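Notebook, December, mixing of the Gevetti EP

Second song again. Guitars were tuned too low for the old cabinet, so I cut at 140 Hz and the kick came back. Tempo stays at 148, the drummer wanted more.
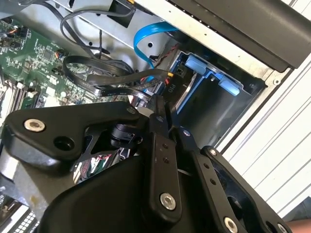
Vocal is still too dry in the chorus. I tried the Plomex plate with 2 seconds of tail and it hides the growl. Shorter tomorrow.
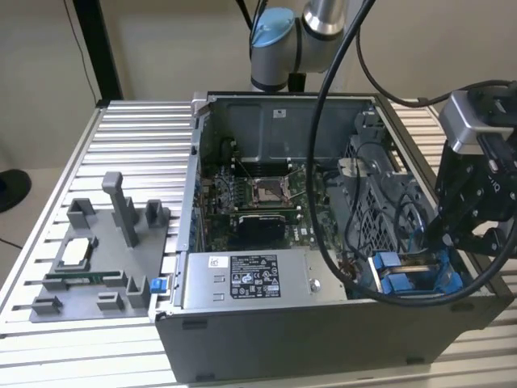
Lâm Vi finds the growl fine, but the bass disappears after the solo and should come up before we send it to Hjaltested. To do: bass.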